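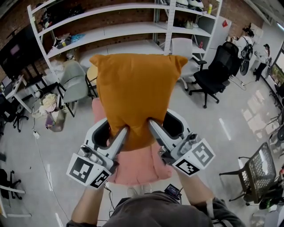

3.2 Seating and loose cushions

Cushions were recorded separately from the chairs on which they rested. In the Doucet room, 11 of the 200 entries concern pillows, and their placement varied more than that of any other soft item. Upholstered seats were coded by color and padding — not by maker.

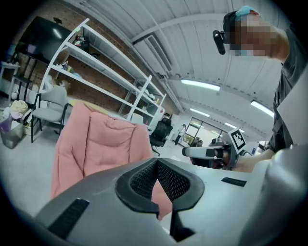

Figure 4. Pink armchair with quilted backrest beside a gray chair, Doucet room.

Chairs left at an angle to one another were entered as found.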